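**主题：** Re: [杂物与容器] 敞口金属箱到底好不好用？（长信，慎点）
**列表：** 杂物与容器邮件列表

大家好！

潜水快半年，终于有一个我能插上嘴的话题了。看到下面这封来信的时候我正坐在地上分拣一堆钥匙、电池和干掉的胶棒，手边就是一只斜壁的金属箱，差点当场站起来鼓掌。先把原信引在这里，后面我一段一段接着说。

> 2021年5月，列表来信：
>
> 各位好，请教一个问题。我家厨房边上有个小工作台，平时什么都往上面放，水果、剪刀、晾干的瓶盖、孩子捡回来的石头。以前我用的是布面收纳筐，软，好看，但是东西一多就塌，小零件全钻进布缝里。最近在 Plodham 的二手页面上看到几只敞口的金属箱，灰色，四壁往里斜，底是平的，价钱很便宜，就是旧。
>
> 我的顾虑有这么几个：
>
> 1. 底上全是划痕，会不会很难擦干净？
> 2. 斜壁是不是浪费地方？我量了一下，底比口小不少。
> 3. 金属的放水果会不会磕坏？
> 4. 有的箱底有个小圆孔，小东西会不会漏下去？
>
> 另外，家里人说金属箱太吵，往里放什么都咣当一声。有没有人长期用过，能讲讲？我不着急，十月之前定下来就行，那时候我们要把整个台面重新弄一遍。
>
> 谢谢！

这封信问得太好了，四条我全都碰到过，加上噪音一共五条，全有话说。

## 先说我手上有什么

免得大家以为我在空谈。我现在用着两只，都是 Nivuton 的旧货，一大一小。大的我放厨房秤上称过，1,806 克，小的 1,149 克。秤是家里做面包的那台，准不准我不敢打包票，但两只放上去的手感差别很明显：大的往桌上一放就稳了，伸手进去翻东西它纹丝不动；小的会跟着手跑，得拿另一只手扶着。所以如果你看上的是小号，下面最好垫点什么。我垫的是一块 Wolby 的防滑垫，剪成跟箱底一样大，四个角修圆，用到现在没换过。

买的时候我本来只想要大的，卖家说两只一起走，行吧，拿回来以后反倒是小的天天在用。大的太能装了，能装就会一直装，装到最后又成了一个坑。这个后面再讲。

## 斜壁浪费地方吗？

按容积算，是浪费。你量得没错，底比口小，跟同样口径的直壁箱子比肯定少装一截。但是我越用越喜欢斜壁！直壁的箱子，东西贴着墙根躺着，手指头根本插不进去，尤其是扁的东西，硬币、垫片、橡皮，抠半天。斜壁呢，你用手指往墙那边一推，东西会顺着坡爬上来一点，正好捏住。第一次发现这件事的时候我来来回回推了好几遍，跟玩似的。

还有一点，斜壁的箱子口大，光能照到底。我那个台子靠墙，灯在头顶偏后，直壁箱靠近灯的一侧总有一条黑影，找深色的小东西全靠摸。换成斜壁以后影子短了很多。

要是柜子里位置实在紧，那另说。我家 Messina 那个矮柜（就是列表里好几位都在用的那款，层板间距死活调不了的那个），大号箱子塞进去，上面只剩一掌高，手伸进去都别扭。那一层我最后还是放了直壁的塑料盒。斜壁箱适合摆在台面上，敞着用，从上面往下拿。

## 会不会吵

会。这个没有办法骗你，第一周我自己都被吓过几次，把一串钥匙随手一扔，隔壁屋的猫蹿出来了。

后来有两个办法。一个是底下垫东西，就是前面说的防滑垫，能吃掉不少声音，桌面不跟着一起响了。另一个是改掉“扔”的习惯，放的时候手伸到底再松开。听起来很像说教，可是用上几天就自然了，因为那个响声实在太难听，人会自己学乖。里面铺毛巾我也试过，安静是安静，但小螺丝勾在毛圈里，擦也不好擦，等于又回到布筐的老路上，我铺了一个周末就撤掉了。

## 我怎么用它清台面

你提到十月之前要重新弄台面，那我把自己的做法也写一写，随便参考。

我每次只清一只箱子的量。定时器拨到 20 分钟，台面上的东西全部进箱，箱子满了就停手，剩下的下次再说。然后从箱子里一件一件往外拿，拿出来的马上有去处：回抽屉、进垃圾桶、给别人、或者暂时放在桌子左边那一小块“想不明白”的区域。

从箱子里往外拿跟在桌上直接挑，感觉很不一样。桌上的东西是摊开的，眼睛会到处跑，看见一张旧票根就想起别的事了。箱子里的东西在一个有边的小地方里，拿走一件少一件，底慢慢露出来，特别痛快！我最喜欢最后那一两件，金属底已经大片大片亮出来了，孤零零剩个什么东西在角上，伸手一拿，完工。

顺序上我有个偏好：先拿大的。大的拿走，小的才看得见。有人喜欢反过来，先挑小的，怕大的把小的压坏，也有道理，看你箱子里装的是什么。玻璃的、带尖的我单独先拎出来，不进箱。

提醒一句，别用大号箱干这个。大号一箱下来 20 分钟根本不够，人累了就会把剩下的连箱子一起推到墙角，然后它就在墙角住下了。我干过，住了一个冬天。

## 逐条回答那四个问题

编号跟原信一致，顺序我调了一下，划痕留到后面，想说的最多。

- **斜壁（第 2 条）：** 上面说完了，台面用，喜欢；柜子里用，先量高度。

- **水果（第 3 条）：** 硬底肯定比布筐伤水果，尤其是桃子和熟透的梨，我不建议往里放，一晚上下来贴底那一面就软了。橙子、橘子这类皮厚的我照放不误，圆的东西会往角上滚，在角里待住，倒也省心。苹果介于两者之间，轻拿轻放就行。水果跟五金别混装，铁锈味沾在果皮上洗不掉，我中过招，一兜橘子全是钥匙味。还有，放过水果的箱子当天就擦，果汁干在金属底上会留一圈印子，湿布来回好多遍才下得去。

- **小圆孔（第 4 条）：** 我的小号箱也有一个。大多数日用的小东西都比孔大，漏不下去，我这边真正掉过的只有图钉和米粒。不放心就从箱子底下贴一块胶带，贴在外面，里面不留台阶，擦的时候也不会翘边。反过来说有孔也挺好，冲洗的时候水自己会走，我后来干脆把胶带撕了，图钉另外找了个小铁盒。

- **划痕（第 1 条）：** 完全不用怕！旧金属底有白花花的划痕和擦痕很平常，灰箱子尤其显眼，前面和中间那一片往往最重，手和东西进进出出都在那儿。划痕多不等于脏。拿指甲横着刮一下，卡指甲的是深沟，不卡的就是表面的擦印，湿布一抹就过去了，藏不住什么。深沟里会积灰，用旧牙刷加一点洗洁精顺着沟走，再拿干布收水，收水这一步别偷懒。斜壁上如果有磨掉的斑块，边缘毛毛糙糙的，先摸摸翘不翘，翘的话用细砂纸把边轻轻带一下，免得勾抹布。想打磨到跟新的一样就算了，我拿砂纸磨过 1,000 目，胳膊酸了两天，磨完第二天又划上了。带着划痕用挺好，一个橙红色的果子往这样的灰底上一放，颜色特别提神。
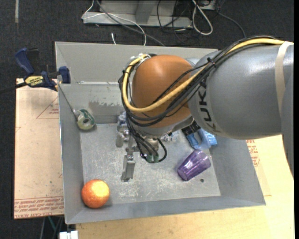 - **噪音（附加题）：** 垫子垫外面，里面什么也别铺，手伸到底再松。

## 二手箱子到手先看哪儿

如果你真打算在 Plodham 上下手，收到以后先看边口。这种箱子的边通常很薄，碰瘪了会支出一个小尖，洗的时候特别容易划手，拿手背（别用指腹）沿着边慢慢走一圈就知道了。有尖的地方用平嘴钳压回去，垫块布再压，不然钳子牙会在边上啃出一排印。

再把箱子放在平桌面上，按四个角，看翘不翘。轻微翘一点垫子能救，翘得能听见“嗒嗒”响的就别留了，天天听着会烦死。

味道也闻一下。旧五金店出来的箱子多半有机油味，热水加小苏打泡一晚能去大半，晾透再闻，还有味的话就只装五金，别碰吃的。我那只大号就是这么定下来的，现在专门放工具和电线，小号归水果和杂七杂八，两只不串门。

标签我贴在外壁靠上的位置，斜面贴纸标签容易卷，用布基胶带写字最牢。写“水果”“五金”这么大的类就够了，分得太细到后来没人看，连我自己都不看。

## 顺便反问列表一句

有没有谁给这种斜壁箱配过盖子？我想找一块能直接搁在口上的薄板，晚上盖一下挡灰，白天当个小托盘用。试过烤盘，差一指宽，会掉进去，然后卡得死死的，倒过来拍了半天。木板又太沉，单手掀不起来。有现成尺寸或者自己裁过的，求分享，照片文字都行！

原信那位朋友，等你台面弄完一定回来讲讲，买没买都讲。你那堆孩子捡的石头我也很关心，石头进金属箱是什么动静我真的不敢想。

祝大家台面清爽！

——列表里一个守着两只旧箱子的人

P.S. 之前有人在另一个帖子里问防滑垫怎么洗，Wolby 那块我是凉水冲，挂起来晾，别晒，也别进洗衣机。进过一次，捞出来是卷的，压在字典底下好几天才平。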